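Housekeeping Practice, Unit 4: Printed cloths and surface cleaners
Handout prepared by Issa Darwish, Mostham. Revised 2024-12-15.

4.1 Scope
This unit covers the sorting and folding of light cotton and cotton-blend cloths, and where cleaning products are kept while the work is done. Bring the Onden record sheet from March.
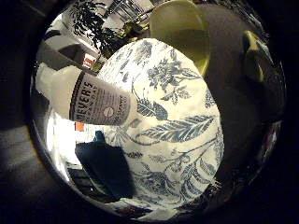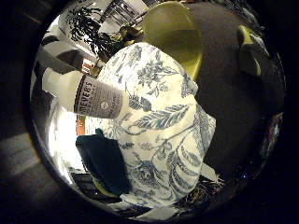

Fig. 4.1 (both views). White cloth with blue botanical print; Meyer's bottle lying across its upper left part.

4.2 Terms
Ground: the unprinted colour of the cloth.
Motif: the repeated figure, such as a leaf, frond or flower head.
Face: the side on which the print is strongest.

4.3 Procedure
Remove any bottle from the cloth and stand it upright, cap closed. Shake the cloth out by two corners. Find the face and lay it downwards. Smooth from the centre to the hems – a bunched cloth holds creases along the fold line. Fold in half twice, then once more if it is to go in the shallow drawer.

4.4 Marks on a white ground
Check the ground before the motif. Dark line prints hide small stains, so inspect dense areas of pattern from the reverse as well. Record each mark by quarter of the cloth, using the Jisano codes.

4.5 Before the next session
Read the Tsai notes, section 102 – the table on dye transfer only. Record sheets go in the tray marked Murakami.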